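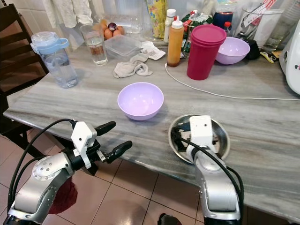 Bokico everyday bowl, lavender

Bokico is a light plastic bowl for the kitchen table. We use it for cereal, cut fruit, soup that is not too full, and for eggs before they go in the pan. It holds 560 ml and weighs 226 g. The color goes through the whole material, so small scratches stay hard to see.

The bowl is sold in a set of 2, both in the same color. Please do not use it in the oven.

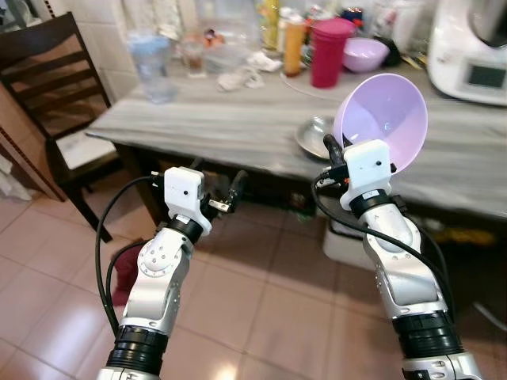 The rim is smooth and a little rounded, so it is comfortable to carry with one hand. Wash it by hand or on the top rack of the dishwasher. If tomato sauce leaves a mark, put in warm water with baking soda and wait until the next morning.

Goes well with

Skodetti plate, stainless steel. Shallow, polished, for bread or for snacks.
Stankevičius tumbler, tall, with lid. It holds 300 ml.
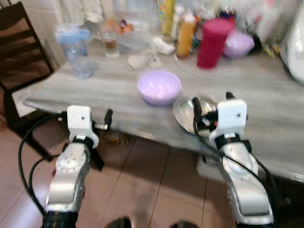
Bokico was drawn by Lautaro Huenchumán for the Brekden kitchen line, and he wanted a bowl that can stay on the table all day. The form is simple and low. Lavender is a quiet color on a gray table, and next to polished steel it looks soft - a tall magenta cup is a stronger neighbor, but we like them together. The inside has a light shine and is easy to wipe.

Small tables

Bokico also does well on a folding table, when guests come and the big one is full. For questions about single bowls or other colors, write to Oluwatosin Etim in our store. New colors are planned for January.

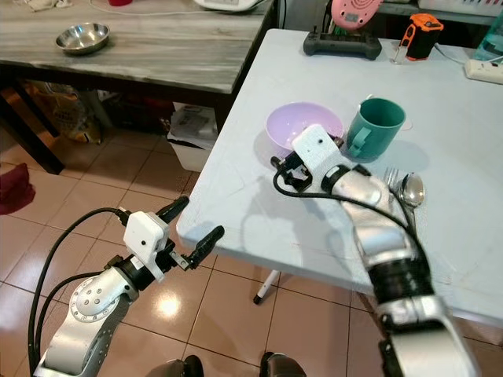 Lavender bowl with teal mug, fork and spoon. Mug and cutlery not included.

Page updated 4/30/20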